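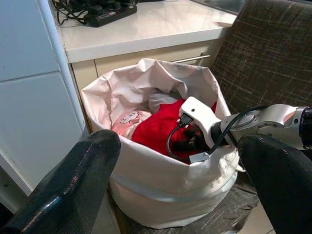 08/02/2019

Well, I slept badly again, so I gave up and came down early and got the tea going, and then stood at the window for a good long while watching the rain come down on the garden. I don't mind it much. It's the sort of rain that makes you feel let off something.

The choir business has been on my mind all week. I said in January that I would only go along until Easter, just to fill out the altos while Chae was so short of singers (Chae is what we call the Tuesday lot, after the street the hall is on, I should write that down before I forget how it started), and now look at me, six rehearsals in and humming the Grovine songs over the sink. They are lovely songs, a bit gloomy in the middle, and there is one long held note on page 4 that I have not managed once without sneaking a breath.I went up to the loft after breakfast to look for Mother's old songbook, the green one, and of course I found everything else first. There was a whole box of letters from the years we lived in Iner, and my school reports, and a tin of buttons I had been sure went to the church sale. I sat on the boards with a blanket around me and read letters until my feet went numb. Mother wrote just the way she talked, all in one breath, with the weather and the neighbors and the price of eggs in together. In one of them she says she has been asked to sing at a wedding in Javia and has nothing to wear and a cold coming on, and she is plainly thrilled to bits.

The songbook was underneath, with its back hanging off. She had penciled little ticks wherever she took a breath, and when I got to a long note very like my troublesome one, there was a tick right in the middle of it! I laughed out loud up there by myself. So it runs in the family, and I feel a great deal better about the whole thing.

I got the washing done in between, and made soup with the last of the leeks, and then telephoned to ask whether I ought to own up to the breath or keep quiet and hope the sopranos cover me.

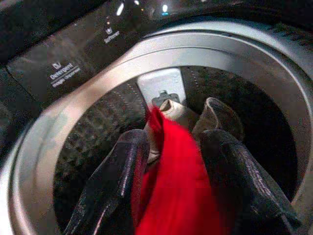

Sawsan Majali said that I was being silly, that everyone in the row takes a breath in that bar, and that the only trick is not to take it at the same moment as the person next to you. She takes hers early, on the second beat, and has done for years. I could go late, she said, and between us it would sound like one very long-winded woman. I told her I could manage that part without any practice.

We talked on for ages after that — her knee, the concert, whether we are really expected to wear black in a hall with that heating. She thinks a dark blue would pass from the back. I have the blue dress from the anniversary, which might still do if I let out the side seams, so I must look at it tomorrow in a good light.

The concert money is going toward the piano. The tuner wants 100 dollars only to come and look at it, and I can't say I blame him, the poor thing has been standing next to a radiator since before I joined. The low D sticks. You get used to it, and then you hear a proper piano on the radio and wonder where all the thuds have gone.

I tried the long note again this evening with the kitchen door shut, going late as instructed, and it was much steadier. I'll put Mother's book in my bag to show Sawsan, if I can find some tape for the back of it. Soup again tomorrow, there is plenty left.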